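Comparing two hand-held grippers on soft household things

Most gripper comparisons I come across use blocks. Cubes, cylinders, perhaps a tin of beans if somebody felt adventurous. Blocks are fine for checking that a jaw closes square, but every parallel gripper I have owned can pick up a block, and after an afternoon of it you know almost nothing about which one you want to live with. Soft things are where it gets interesting! A hair scrunchie, a snack wrapper, a thin carrier bag and a paper cup will separate two grippers within the first half hour, and you probably have all four in the house already.

I've now run this test on two hand-held grippers and three sorts of finger pad, and I've changed the method enough times that it seemed worth writing down. It assumes a squeeze-to-close gripper with a camera looking down over the jaws. If yours is mounted on an arm, nearly everything still applies, but you will be slower and you'll want a spotter near the stop button.

What you need

Two grippers, or one gripper and two sets of pads. If you can only borrow the second one for a day, do all the set-up beforehand.

Soft objects, at least five kinds. My usual list is a scrunchie, an empty snack wrapper, paper cups, a crumpled tissue and a plastic bag. Add a small carton if you have one, as a rest from the floppy stuff.

A surface with a bit of give and a bit of pattern. A printed cover or play mat works very well. Plain white surfaces look tidy in the recording, but tracking software hates them, and I lost a whole April morning to drift before I swapped mine for something with flowers on.

A kitchen scale, a ruler, masking tape and a notebook. The notebook matters more than you'd think.

Spare batteries for whatever the camera runs on.

Before you start: measure both grippers

Weigh each gripper ready to use, with camera, cable and mount. My lighter one, a Trustham, comes to 600 grams like that, and I'd have guessed half as much from holding it for a minute. By the end of a long session my wrist had a different opinion.

Open the jaws fully and measure between the pads, not between the bare fingers. Both of mine open to 80 millimetres on the ruler with the thin pads fitted. Thick pads eat into that on both sides, so measure again every time you change them.

Next, close the jaws on a strip of ordinary printer paper and pull. Try it near the tips, then in the middle, then down at the root. You're looking for places where the paper slides out easily. On my Workmont the tips met first and left a gap lower down, and a quarter turn on one screw put it right. I had been blaming the pads for weeks.

Last, squeeze slowly ten times with your eyes shut and feel for roughness in the linkage. A catch halfway through the stroke makes you overshoot on light objects, and it shows up later as crushed cups.

Setting the camera

Point the camera so that both fingertips and the first few centimetres beyond them are in view with the jaws open and with them closed. Wide lenses are lovely for this, because you get the object, your next object and half the room in one go. Lock the exposure if the software lets you. Soft fabric in dark colours turns into a black blob as soon as the camera decides to darken a bright background.

Record a short clip, watch it straight away, and look at the tips. If you can't tell when the pads touch the object, tilt the camera and try again. Do this for both grippers and match the views as closely as you can; a comparison where one camera sees the contact point and the other doesn't will flatter the first one every time.

Lighting can be very ordinary. Daylight from one side plus the ceiling light does for me. I tried a 900 lumen work lamp clamped overhead and it made shiny wrappers flare so badly that I couldn't see the creases, so it went back to the shed.

Round one: the wrapper

Start with the wrapper. It's light, slippery and never the same shape twice. Crumple it once, let go, and leave it however it settles. Come in from above with the jaws about half open, lower until the tips are either side of a raised fold, and close gently.

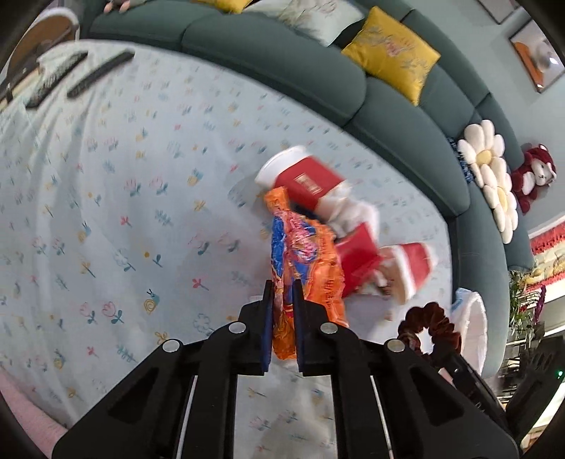
Pay attention to how much squeeze you needed before it stopped slipping. On smooth pads I tend to clamp down hard and hope. With ribbed pads there is a moment where the creases settle into the ridges and you can ease off a little — once you've felt it you'll look for it every time. Write down whether you found that moment or had to use brute force.

Lift slowly to about a hand's height, hold while you count to five, and turn your wrist a quarter turn each way. Put it down somewhere you've marked with tape. Then do it again without reshaping the wrapper.

I count three results: clean, slipped and dropped. "Slipped" means it moved between the pads but stayed in. I used to have a fourth one for "sort of fine", and it swallowed half my data, so I scrapped it.

Round two: paper cups

Lay the cups on their sides. Standing cups are too easy, and in real life they fall over anyway.

Try each cup three ways: across the body, across the base, and with one finger inside the rim. The rim grip is my favourite test of the lot. It needs a fingertip thin enough to get inside and a linkage smooth enough that you can pinch the wall without folding it. The Trustham does this beautifully. The Workmont can do it too, but I have to slow right down and I breathe through my teeth.

Check each cup for dents when you put it back, and swap it for a fresh one as soon as it's creased. A dented cup is easier to hold, and if you leave it in play, whichever gripper goes second gets a head start.

Round three: the scrunchie

I love this one. A scrunchie has stretch, folds, a hole in the middle and usually a fabric that grips back. You can pick it up by a single fold, by the whole bunch, or by putting one finger through the hole. Decide which before you reach, say it out loud if you're recording sound, and see if you get what you asked for.

Single-fold grips show up bad pad alignment very quickly. If one pad sits a touch forward of the other, the fabric rolls out sideways as the jaws close. Bunch grips are more forgiving, though here you should watch for fabric catching in the linkage below the pads. Mine did that twice with the thick pads on. Open the jaws fully and ease it out; don't pull.
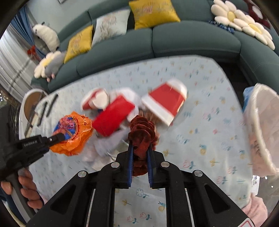 Scrunchie held between ridged blue pads, with a second gripper reaching the orange package from the left.

Let go by opening the jaws all the way, from low down, and see if the scrunchie comes off both pads at the same time. Velvety fabric likes to cling to one side. A tiny shake clears it, but note the shake down, as a robot arm won't think to do one.

Round four: the thin bag

Leave the bag for last. It drifts when you breathe on it and a see-through one can nearly vanish on camera, so it's a test of your view as well as your pads. Aim for a gathered bit or a handle loop. If you miss, don't smooth the bag out for another go; just try a different spot.

Expect to fail a lot. My first run with the bag was so poor that I nearly left it out of the write-up, and now I think it's the round that tells me most about the camera position.

Working with two at once

If you have someone to help, set aside the end of the session for a two-gripper round. One holds an object by the edge and the other takes it from the opposite side. You learn how bulky each body is, where the outer arms bump into each other, and how much of your view the other hand blocks. Agree on who lets go first. Go slowly the first few times, because two metal linkages meeting at speed is a horrid noise.

A cluster works better here than neat rows. Let things overlap. Picking a wrapper out from beside a carton asks more of the fingertips than picking the same wrapper off open cloth, and the wider gripper will usually start nudging the neighbours about. Nudges get their own column in my notebook.

About the pads

I tried the smooth pads that came with the Trustham, a ribbed set from Fimard, and a very soft set from Doležal that I'd been saving. All three fitted both grippers after some fiddling with washers.

Smooth pads were the nicest on cups and the worst on wrappers. The ribbed ones were good at nearly everything and are what I leave fitted now. The soft ones are gorgeous on fabric, but they pick up fluff at an astonishing rate, and after the scrunchie round they'd lost most of their bite. A wipe with a damp cloth brings it back. Let them dry fully before the next round.

Swap the order of the pads between sessions. You get better at all this as you go, and the last set fitted always looks cleverer than it is.

Sorting the recordings

Name the clips as you go, gripper first, then pads, then object. My last full session left me with 2805 stills after I'd pulled them from the clips, and I was very glad of those names. Go through the drops first. Step back from each one to the moment of contact and put it in one of these piles:

Missed: the tips never closed on the object.
Rolled: good contact, then the object turned out of the jaws.
Slid: straight pull-through, usually a pad problem.
Let go: my own hand relaxed too early.

That last pile is bigger than I'd like. Take it out before comparing the grippers, but keep the clips, as they tell you when you should have stopped for tea.

If the drops are mostly rolled, go back and redo the paper strip check. If they're mostly slid, change the pads before you change the gripper. And if they're mostly missed, move the camera and run the bag round again on its own; you don't need to repeat the rest.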